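Setting house rules for a two-arm bench

Most safety rules for small robot arms are copied from a bigger firm's binder and never read again. Ours at Paiva ran to 18 pages. Lenni Harju cut them to what follows, and I still doubt two of them.

1. Mark the floor
Tape a line and agree what it means. Tape stops no one, so don't write it up as a guard. If your risk assessment says "taped area" where it should say "fence", go back and do it again.

2. Sort the cables before power-up
Move both arms by hand through the full reach of the job and watch every cable as you go. A loop that looks generous at rest can snag on a clamp at full stretch. Coil spares and tie them. 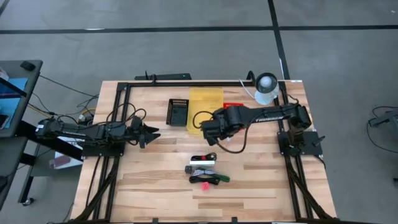
I'd go further and keep spare leads and adapters off the work surface altogether. Kiros Tsegaye thinks that's fussy. He may be right for slow jobs, but I haven't seen the test that shows it.

3. Set a speed limit and check it
Don't trust the number in the settings page. Time a move over a measured distance. We use 596 mm, for no better reason than that it suited the bench, and repeat it after every software update.

4. Try the grip on soft things first
Start with a bit of cloth at the lowest force. It tells you little about pinched fingers – whatever the sales leaflet says – but it does show up bad alignment cheaply. Log the force setting and who chose it.
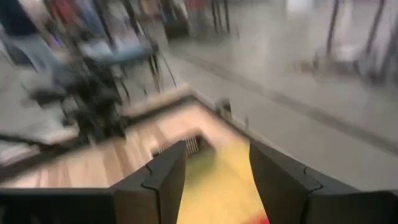
5. Agree who may stand where
One person holds the stop button and does nothing else. Anyone past the tape is named on the sheet before the run starts. Renji Ueda wants this reviewed every February, and I'd settle for people reading it once.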